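Holroyd ankle socks, pale pink, two-pair pack
Reviewed for Plarnby, household textiles section
Tested: June

Summary
Fit: good
Cuff retention: good
Colour stability: fair
Ease of pairing and folding: good
Value: fair

Scope

Holroyd sells this ankle sock in a narrow range of plain colours. The pack reviewed contains 2 pairs in the palest pink. It was bought at the ordinary price from the Prarnov shop, and neither Holroyd nor Prarnov was told that a review was planned. One pair was worn and washed for the full period. The other was kept unworn as a reference until the final week, when it was put through a single wash to check first-wash shrinkage on its own.

The worn pair went through 18 washes at 40 degrees, mixed load, normal spin, no fabric softener. It was dried on an indoor airer each time. The label permits a low tumble dry, but this was not tested.

Construction

The sock is a plain knit with a ribbed cuff. The rib is a separate structure from the body and can be felt easily between finger and thumb. The body is smoother and slightly thicker at heel and toe. There is no pattern and no lettering on the outside of the sock. Size is given only on the paper band, so once the band is thrown away two sizes in the same household will be hard to tell apart. A small mark inside the cuff would solve this.

The toe seam is flat on the outside and has a low ridge on the inside. It was noticeable in a tight shoe for the first two wears and not after that. Loose thread ends were found at the toe of one sock and trimmed with scissors. No run developed from the cut.

Fit and cuff

The cuff sits just above the ankle bone on a size 5 foot. It does not grip hard and leaves a light mark after a full day. Slippage into the shoe is the usual fault in socks of this height. It occurred with one pair of loose canvas shoes and with nothing else in the test.

Cuff recovery was measured by laying the sock flat, marking its width on paper, stretching it over a jar for an hour and measuring again. On the unwashed reference pair the cuff returned to its original width. On the worn pair, after the last wash, it was 2 mm wider. That is a small change and could not be felt on the foot.

Handling after the wash

Socks this short are awkward to fold. There is little leg to turn over, and the usual method of rolling one cuff over the pair stretches the rib more than wearing does. We laid each pair on a table, one sock partly over the other, smoothed both and folded them once across the middle. 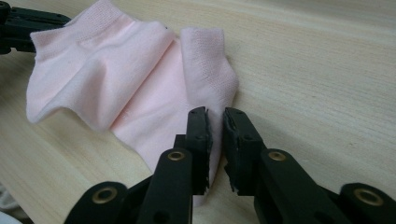 Holroyd ankle socks in pale pink, ribbed cuffs towards the back of the table.

The knit does not lie completely flat off the airer. It holds soft creases through the body, and the cuff tends to stand up a little. Smoothing by hand takes out most of this. Ironing is not needed and the label advises against it. A single fold holds well enough in a drawer with dividers. In an open drawer the pairs drift apart, and rolling may be the better choice despite the strain on the cuff.

Left and right are not shaped differently, so any two socks of the same age will pair. Socks of different ages will not match so well, for the reason given below.

Colour

The pink is very light and picks up grey from mixed loads. By the end of the test the worn pair was visibly duller than the reference pair in daylight, though the difference was slight under a kitchen lamp. Soles discoloured first. A soak in oxygen bleach brought back part of the colour. Wash them with whites or pastels if the shade matters.

Comparison

The Ritmont ankle sock, reviewed here previously under reference 791, has a firmer cuff and a thinner sole. It dries faster and marks the ankle more. For use inside trainers the Ritmont remains our preference. For indoor wear and soft shoes the Holroyd is more comfortable.

Verdict

A plain, well-made sock with a soft cuff that keeps its shape. The lack of size marking is a nuisance and the colour needs some care. Overall score 46 out of 60.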